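Questions People Ask About the Birirton Household Set

What is Birirton?

Birirton is our collection of recorded household jobs, gathered so that a learning system can study how a chore gets done from start to finish. The work is run out of Jurnby, with a second team at Livberg doing the checking, and between the two of us we have built up 124 tasks so far. That sounds like a lot until you start listing everything a person does in a single morning!

Why so much fuss over trash bags?

We get this one more than any other, and I'm always happy to answer it. A mug keeps its shape wherever you put it, but a thin bag is a different shape every time you touch it, and a system that has only met mugs will be hopelessly lost. So bags and bins have a whole chapter to themselves, with 11 tasks in it, and we would gladly add more. 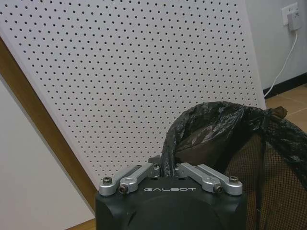
We also ask our operators to vary the way they go about things. If everyone takes hold of a bag at the same spot, the system learns that one spot and very little else – so please, come at it from the left, from the right, high, low, whatever feels natural on the day.

How many tries make up one task?

Nine good ones, as a rule. Clumsy tries are kept too, as long as they are labeled honestly, and the Livberg team has become very fond of them (a fumble and a recovery can teach a great deal).

Do you clear the room before recording?

No, and I hope we never do.
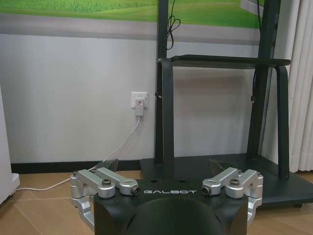

Homes are full of things that have nothing to do with the job, and a system that has only practiced in a bare room tends to get muddled in a lived-in one. A black stand on the floor, a white cable trailing from the wall outlet, a curtain at the side – all of that can stay in view, and you needn't tidy it away before you press record. What we do ask is that you note the room on your session sheet, so that we can keep whole rooms back for testing later on.

How long is a session?

Four hours at most, with as many breaks as you like. Tired hands make odd recordings, and we would much sooner have a short session than a weary one.

Can I use the recordings in my own work?

Yes, for study and teaching. Write to the Jurnby office with a few lines on what you have in mind, and we will send you the Sjögren sampler first, a smaller bundle with the same labels and folders as the full set. Most people find it's plenty to get started with.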